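Bench Tops: Humidity, Finish and Fastening

The July inspection of the shared benches at Plaltbridge found that most of the reported defects came from movement in the wood. Open seams, raised edges and sticking drawers were logged on tops that had been flat in the spring. Borghild Hovland has updated the maintenance sheet, and the main changes are given below.

Solid wood takes up moisture from the air and gives it off again until it balances with the room. The change in length along the grain is small enough to ignore. The change across the grain is not, and it adds up over the full depth of a glued top. A top screwed tightly to a steel or aluminum base has no way to take up that change. It will cup, split near the screws, or pull a glue joint apart.

Fixed screws are now allowed only along the front edge. All other fastening points must use slotted holes, with the slot running across the grain, and a flat washer under the screw head. Tighten until the washer stops turning by hand, then stop. Przemysław Pawlak has a drilling jig for the slots and will lend it out on request.
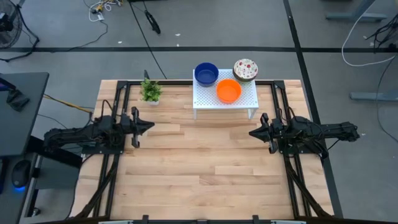

Finish matters as much as fastening. A top sealed on the upper face and left bare underneath gains and loses moisture unevenly, and the bare face moves first. Apply the same number of coats to both faces and to the end grain. The sheet now specifies 3 thin coats of the Clendska hardwax oil, with the surplus wiped off after each coat and overnight drying between them. Film varnish is no longer approved for repairs, as it can't be patched without sanding back the whole surface.

For worn areas, sand with 80 grit only where the surface is stained or dented, and finish with a finer paper before oiling. Always sand with the grain. Oily rags must be laid flat outdoors to dry or put in the lidded metal can by the door. They can heat up and catch fire when left in a pile.

Seams that open in winter and close again in summer should be left alone. Filler pushed into a seasonal gap is squeezed when the boards swell and can lift the edges. Report a seam only if it stays open through the summer or if one board sits higher than the next.

Questions about fastening go to Przemysław. Finish orders go to Zsófia Dobos, who needs the bench number and the size of the top.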